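Drop-In Services for Newly Arrived Families: A Study of Attendance at the Timau Street Center

Student project report, Applied Social Research II
Submitted March 13, 2019

1. Background

The Timau Street Center offers settlement support to families in their first two years in the country. It is run by Dosarik, a nonprofit agency that also manages short-term housing on the north side of the city. Services at the center include help with school enrollment, referrals to doctors and dentists, job applications, and a weekly drop-in session where no appointment is needed.

The agency had noted that adults who finished the intake process often did not return for a second visit. Our project looked at one part of this problem: what affects whether a parent comes back to the drop-in session after the first contact.

2. Methods

We used two sources. The first was the sign-in log kept in Masto, the case database used by the center. Names and addresses were removed by staff before we received the file. The second was a set of 30 short interviews with parents who had attended at least once. Interviews lasted between ten and twenty minutes and were held in a side room during drop-in hours. Interpreters were present for those who asked for one.

Interview notes were coded by two members of the project group working separately. Where the codes did not match, the passage was read again and a joint code was assigned. The coding sheet had seven categories at the start. Two of them, "cost" and "transport," were merged after the first round, as parents nearly always spoke of them together.

The sign-in log has gaps. Some visits were recorded under the name of the child and some under the name of the parent, and these could not always be linked. We therefore treat the log as a guide to general patterns and do not report return rates to the decimal.

3. Setting

Drop-in sessions take place in a ground-floor room with tables, a children's corner, and a counter for hot drinks. Parents wait at the tables until a caseworker is free. There is no ticket system. Most parents we interviewed described the wait as acceptable, but several said they did not know who was next and left before being seen.

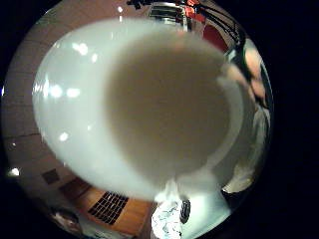
Figure 1. Milky brown drink in a white cup.

Waiting time was raised more often than any other topic. Parents with children under school age found it hardest, in particular when the children's corner was full. Parents who had met another family from the same language group while waiting were more likely to say they planned to return — in some cases they named this as the main reason.

4. Findings

Transport was the second most common concern. The center is served by one bus route from the Schumacher apartments, where many of the families live, and the last return bus leaves before the session ends. Parents who worked early shifts could attend only in the final hour and had to choose between seeing a caseworker and catching the bus.

Language was less of a barrier than we expected. Parents reported that staff spoke slowly and used printed forms with pictures. Written letters sent to the home were a different matter. A number of parents had received a reminder letter and had not been able to read it.

5. Recommendations

A numbered waiting list should be placed at the entrance. Reminder letters should be replaced with phone calls or text messages in the home language. The session should start and end one hour earlier during a trial period in April, and the sign-in log should be compared with the months before.

The project budget request for printing and interpreter time is $500 and is attached as Appendix B. The coding sheet is in Appendix A.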